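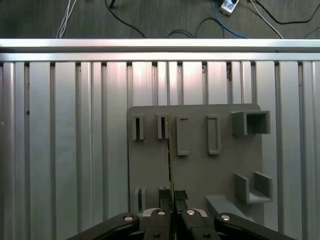 Fig. 1 A thin card held edge-on in front of a board with rows of slots.

Chapter 2
Room to Move: How Things Fit Together

December | By the Pinley Schoolbooks writing team
Reading time: 18 minutes
Last updated: Tuesday

If you have ever tried to close a kitchen drawer on a damp morning, you already know a fair bit about the subject of this chapter, even if you have never had a name for it. The drawer that slid so sweetly in summer now sticks halfway, and you push, and lift, and push again (and perhaps say something under your breath). The wood has taken up water from the air and swollen a little, and the small space the maker left on either side has gone.

That small space is called clearance, and we shall be spending a good deal of time with it. Every lid, hinge, button and bookshelf depends on somebody having decided how much room to leave. Too little, and the parts bind. Too much, and they rattle, leak, or fall out on the floor at the worst moment. In between lies a comfortable stretch where things simply work, and finding it is one of the oldest and most pleasing jobs in making anything at all.

It helps to begin with a real workshop. Timmermans is a small joinery that makes drawers and cabinets for kitchens, and in one busy year it sent out 1,430 drawers. Over 80 of them came back. When the joiners laid the returned drawers out and measured them, they found nothing wrong with the cutting. The trouble lay in the timber, which had been stored in a warm, dry shed and had then gone to live beside kettles and sinks. The drawers were the right size on the bench and the wrong size in the house!

We shall come back to those drawers several times, so do keep them in mind. You will see how the joiners worked out a new gap of 2 millimetres on each side, and why they left the depth of the drawer exactly as it was. Wood, as you may know from splitting kindling, is not the same in every direction. It swells across the grain far more than along it.

Before you read on, have a wander round your own home and find one thing that fits too tightly and one that fits too loosely. A jam jar lid and an old door handle will do nicely. Write down what each is made of, and whether it has always been that way or has changed with the seasons. Keep your notes somewhere safe, as you will need them for the first activity, where we begin by measuring a matchbox and its sleeve.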